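The Grocery Run Ends on the Sofa

Play kitchens, small apartments, and where all that plastic corn goes at night

Friday, a little after four. Rafail Fragkou is on his knees in the hallway, looking for half an onion. The other half is in his coat pocket. Has been since February, he thinks.

He has a three-room place above the old Koutsoukos bakery in Lekbridge, two kids under six, and no room for a play kitchen. They tried one. A big one, with an oven door and a hood, handed down from a cousin. It blocked the radiator and then the balcony door and then it went downstairs to the neighbors. What stayed was the food.

And the food is what they play with anyway. Ask around. Parents who bought the stove, the fridge, the little sink with the pump, they all tell you some version of it. The stove becomes a shelf. The carrot goes everywhere.

A store with no store

Zela is five and she runs the shop. Prices change. On the day I visited a lemon was 400 and a whole chicken was 3, and there was no arguing. Her brother is the customer, mostly becuase he is smaller. He gets a basket, he goes around the living room, he comes back, he pays in buttons. Then they swap the shop for a restaurant without telling anyone and the grown ups have to catch up.

I asked Themis Theodorakopoulos about this. He ran a toy library out of a church basement for nine years and has washed more plastic vegetables than anyone I know. His view: skip the furniture, get a container with handles and one pan with a lid. "The basket gets it out and the basket gets it home," he says. "Everything else is you buying something for yourself."

He's blunt about sets too. The boxes that promise up to 30 pieces, he says, look great on the shelf and by spring you've got a drawer of tiny eggs. Buy small. Add a thing when a kid asks for the thing.

What gets used

Anything that comes apart. That's the short answer. Fruit and vegetables in halves, the kind a child can cut with a blunt knife and press back together. Good for little hands, good for a rainy afternoon, terrible for keeping pairs together.

After that, pans. A real small saucepan works fine if you can spare one, but the toy ones are lighter and quieter on a wood floor. Long handles get grabbed first. Plates come last, kids will serve you soup on a book.

Other stuff wanders in. Hair clips, a tape measure, dad's pens. Leave it, Themis says, or take it out at bedtime, just don't make a speech.

Where it lives

Rafail's rule is one basket, one pan, and if it doesn't fit in those it goes in the closet for a month. A corn on the cob is the usual problem. Too long, husk sticks out, ends up next to the basket instead of in it. He has stopped fighting the corn.

He did try clear bins from Watex, stackable, labels and everything. Lasted a week. The kids couldnt carry them, so they tipped them out where they stood and played right there, in the doorway, which was worse. A basket they can lug. Two handles, slats on the sides so crumbs fall through. Crumbs because yes, real toast ends up in there.

And it doesn't have to be pretty. A cut carrot left in the pan overnight is a carrot that's ready for breakfast.

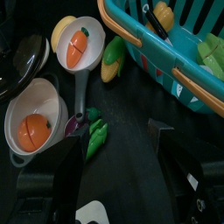

Cleaning, quickly

Warm water, dish soap, a colander. Swish, rinse, lay it all out on a towel. Open the halves first or water sits inside and you will smell it. Fabric fasteners collect hair, an old toothbrush gets most of it out. Wooden pieces just get a damp cloth, no soaking.

Rafail does his twice a year, in the bathtub, with both kids in there too. He found the onion by the way. It was in a boot.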